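How to Replace an Old Wall Switch

This guide is for a simple one-way switch, the kind that controls one lamp from one place. In my flat in Pivska I changed 6 of them in one afternoon, and I am not an electrician.

Turn off the circuit at the main box and write a note on the door, so your family does not turn it on again. Check the switch with a voltage tester before you touch any wire.

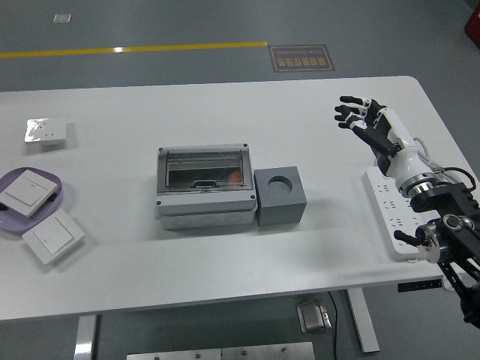 Remove the old cover and loosen the two screws. Pull the switch out slowly and take a photo of the wires — you will be thankful later. If you see more than the two wires and the ground, stop and call a professional.

Connect the wires in the same places, pull each one gently, and fold them back into the wall. Leave the protective film on until the painting is finished. 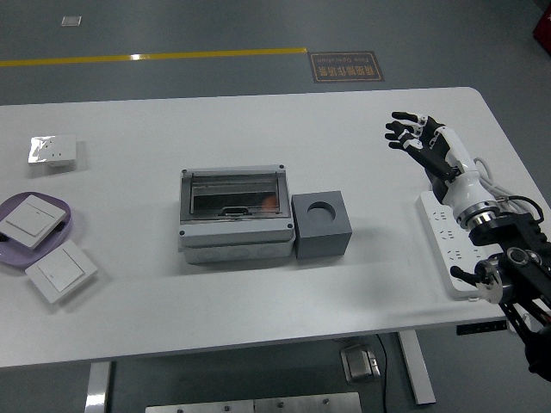

Can I use the old screws again?
If the thread is clean and the length is right, you can. My neighbor Els Dierckx keeps hers in a jar.

Put the cover on, turn on the power and try the lamp.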